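Sudel Split Keyboard - Setup Guide
Section 5: Making Your First Layer

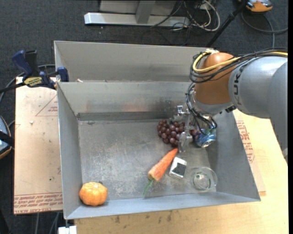

Page 122

Layers are where the Sudel really starts to shine! A layer gives every key a second job, so arrows, numbers and brackets can all sit right under your fingers. Set aside a quiet stretch for your first one and have fun with it.

Before you start: connect both halves and open Skumedholm, the layout editor. The left half must be plugged into the computer; the right half talks to it through the bridge cable.

1. Click Layers, then New. Give the layer a short name. The name can have up to nine letters.
2. Pick a hold key. We love the left thumb key for this - it's easy to reach and your other fingers stay free.
3. Click the I, J, K and L keys in turn and assign Up, Left, Down and Right.
4. Click Write to Keyboard. The status light blinks while the layout is saved.
5. Open any text document, hold the thumb key and try your new arrows.

CAUTION: Do not unplug either half while the status light is blinking. If the light turns solid red, see Restoring a Layout on page 186.

Note: Keys you leave blank fall through to the base layer, so you can build things up a little at a time.

Want a head start? Noemi Villa's Stevevau layout comes preloaded under Samples, and it's a great one to pick apart and make your own.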